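From: Lachance list
To: Lachance list
Date: 10/25/20
Subject: Re: Cleansing cards between readings, and the Danon spread

> I've been using the same oracle deck for a couple of years and lately the
> readings feel muddy. I get the same four or five cards over and over, no
> matter who I'm reading for. I tried leaving the deck in the window
> overnight for the full moon but I can't say it changed much. Do people
> here cleanse after every reading or only when it feels needed? And does
> anyone still use the Danon spread with an oracle deck, or is it only
> good for tarot? I have the old handout from the list files but the part
> about the fourth position is missing.
>
> Thanks in advance. I mostly lurk.

Welcome out of lurking. I'll take the cleansing part first and then the spread, because I have a full copy of the handout and can type out the missing piece.

I don't cleanse after every reading. I did when I started, and it turned into a chore that I resented, and then I'd skip readings so I wouldn't have to do it. Now I do it in three situations: when someone else has handled the deck for a long time, when a reading was about a death or a divorce or something equally heavy, and when I've put the deck away for more than a month. Otherwise I shuffle well and knock on the pack with my knuckles, and that's enough for me.

Repeating cards can mean a few things. The first thing I'd check is the shuffle. Oracle cards are bigger than playing cards and many of us with small hands shuffle them overhand, in clumps. Clumps stay together. If you return the cards to the top of the deck each time and then do a lazy overhand shuffle, the same ones will come back. Try spreading the whole deck face down on a cloth and stirring it with both hands for a full minute. Then gather it up from the outside in. Do that for a week before deciding that the deck is muddy.

If they still come back after that, I'd pay attention to them. I had the "Threshold" card from the Nonum deck turn up in almost every daily draw one October, and I was annoyed with it until I sat down and wrote two pages about it. It stopped coming after that. I can't prove one thing led to the other. But writing is free, and at the very least you'll know that card well.

On the moon: some people on this list swear by it and I'm not going to argue with them. I've had better results with smoke or sound. A bell works fine, and so does clapping over the deck if you live somewhere with thin walls and a sensitive smoke alarm. Please don't put cards on salt directly. I ruined the edges of a deck that way. Salt pulls moisture out of the air and the card stock takes it up, and the edges swell and never go back. If you want to use salt, put it in a dish and set the deck next to it, or wrap the deck in cotton first.

Same goes for selenite and the other soft stones. Resting one on top of the box is fine. Don't let it rub against the card faces, as it sheds a little and the grit gets into the finish.

Now the spread. The Danon spread is 4 cards, laid in a diamond, and you read it starting from the bottom and going clockwise. It was passed around on this list long before I joined, and I've seen several versions. The handout in the files is the shorter one. I'm working from the long one, which I printed out back when the Clerka archive was still up.

Position one, at the bottom, is the ground. It's what the person is standing on, whether or not they like it. I read this as the situation before any choice is made. Don't read it as the past. People mix those up and then the whole thing tilts backward.

Position two, on the left, is the pull. Something or someone is drawing the person in a direction. It can be a desire or a duty, and a lot of the time it's both at once. With an oracle deck this is often the easiest card to read, since most oracle decks are heavy on feeling words.

Position three, at the top, is the voice. The handout says "what is asking to be said," and I've never found a better way to put it. If the card here is a quiet one, I ask the person what they've been keeping to themselves. They usually know right away.

Position four, on the right, is the part you're missing. Here is the text from the long version, typed exactly as I have it:

"The fourth card is the vessel. It shows what the person has room for at this time. It does not show what will arrive. Read it for size and shape before you read it for meaning. Is it a large card or a small one? Does it hold or does it spill? A card that seems unhappy in this place may only be saying that there is no room yet. Go back to the first card and see what could be set down."

That's all of it. You can see why people have trouble with the spread when that piece is gone. Without it, the fourth card gets read as an outcome, and it's a poor outcome card. I've watched people get very upset over something like a storm or a locked door in that position, when the spread was only telling them they were full up.

By "large" or "small" it doesn't mean the physical card. I take it as how much ground the card's subject covers. An ocean is large. A key is small. With tarot I go by the majors and minors, majors being large. With oracle decks you have to decide for yourself, and I'd recommend doing it ahead of time. Go through your deck and sort it into two piles. It takes an evening. It will also teach you a lot about which cards you've been avoiding.

So to answer your question, yes, it works with oracle decks, and I think it may work better than with tarot once you've done that sorting. The tarot court cards are awkward in the vessel position. I've never known what to do with a Knight there.

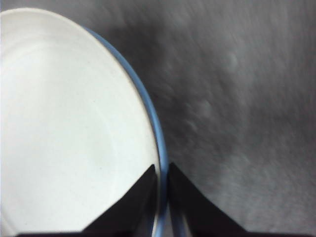
When I read this spread for myself I spend more time on the fourth card than on the other three put together. I ask a few plain questions and write the answers down without thinking too hard. What have I said yes to this month? What would I have to give up if I said yes to one more thing? Who gets the leftovers? Then I look at the card again. Most of the time it reads differently than it did when I first turned it over.

A few practical notes, since you're going to be trying it with a deck that's been bothering you:

Ask an open question. The Danon spread does badly with yes or no. "Should I take the job" gives you mush. "What do I need to know about the job" is better.

Don't use reversals the first few times. The handout doesn't mention them at all. I've tried it both ways and with reversals the vessel position gets confusing, because an upside-down card looks like it's spilling and it's hard to un-see that.

Lay all the cards face down first, then turn them one at a time. If you turn the fourth card early you'll read the others toward it.

Don't pull extra cards for clarity. If a position isn't clear, leave it and come back the next day. I keep a note of the spread in my book and leave a blank line under any card I couldn't read. Some of those lines are still blank – I've made my peace with it.

If you want to pair stones with the positions, the long version has a list, but I don't follow it closely. It gives hematite for the ground, garnet for the pull, blue lace agate for the voice and moonstone for the vessel. I only own the first and the third. I've used a plain river pebble for the vessel for years and have had no complaints.

One more thing on the muddy feeling. You said it happens no matter who you're reading for. Are you reading for a lot of people in one sitting? I did a long afternoon of short readings once and by the end I couldn't have told you what any card meant. The deck was fine the next morning. I was the one who needed rest. Since then I limit myself to a few in a row and I wash my hands and eat something in between. Bread or crackers or whatever is around. It's dull advice but it has helped me more than any stone I've bought.

If you do all of this and the deck still feels wrong, it's okay to retire it. Wrap it up and put it on a shelf for a season. I have a deck that I couldn't stand for most of a year and it's now the one I reach for on my birthday. Others I gave away, and they seem to be doing well with their new owners.

I can scan the long handout if there's interest. It's two sheets, front and back, and my copy has coffee on one corner but the text is readable. I'd want somebody to tell me how to get it into the files section, as the last time I tried to upload something there it sent me in circles. If you have a version that differs from mine in positions two or three, I'd like to see it. I've heard there's one that puts the voice at the bottom and I'd be curious how that reads.

Also, for whoever asked last week about a replacement card for the Nonum deck: I have a spare "Orchard," slightly bent. Write to me off list with your mailing address and I'll send it.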